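# Trenik Bench Arm – two-finger model

For small packing rooms, kitchens and workshops that do a lot of the same lifting all day.
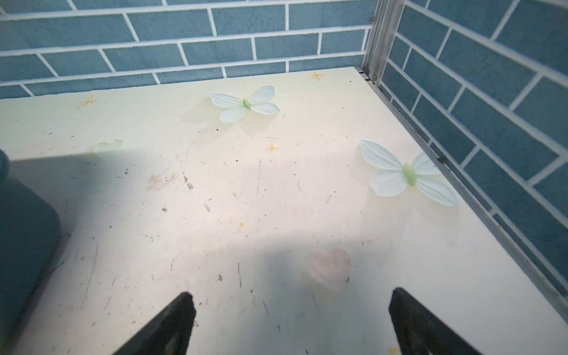

*Black two-finger gripper, open over the tabletop.*

The Trenik Bench Arm is the smaller of our two arms and the one we get most excited about. It picks, turns and sets down light goods at an ordinary worktop, alongside the people who already work there. The camera sits close to the fingers, so it looks straight at the surface it is working on. Patterned tops, scratches, crumbs and patches of shadow are all part of a normal day and you don't need to fit a special mat.

**What it changes on shift**

Senditz put their first one in last September, on the jar line. Before that, two people stood at the bench filling trays until lunch and then swapped. Now one person runs the bench and the other is free for labels, orders and the phone. Nobody's hours were cut – that was agreed before the arm was ordered, and we'd urge any buyer to have the same talk early on.

"My wrists are so much better," says Tassanee Meesuk, who has been on jars for years. "I still do the odd shapes by hand. I'm quicker at those and I like them!"

Jirayu Yensuk now sets up the arm each morning and has shown 23 colleagues how to do it. The job came with a new pay grade. He did ask for a louder end-of-tray beep, and all new arms have one.

**In use**

- Teach a new pick by moving the arm by hand and pressing the green button
- Stores up to 100 picks, named however you like
- Stops on light contact, restarts only when someone presses the button
- Squared fingertips, matt black, swapped with one hex key (supplied)
- Fixed base, 47 cm reach

**Not so good at**

Wet bags, anything floppy, and clear film. Keep those with people for now. It is also slower than a practised packer over a short run, so it suits long, steady jobs best.

**Ordering**

Order code 386. The price includes a day's training at your own bench with Oranuch Sangkhawat. Spare fingertips are sold in pairs.

Page updated 15 Feb 2024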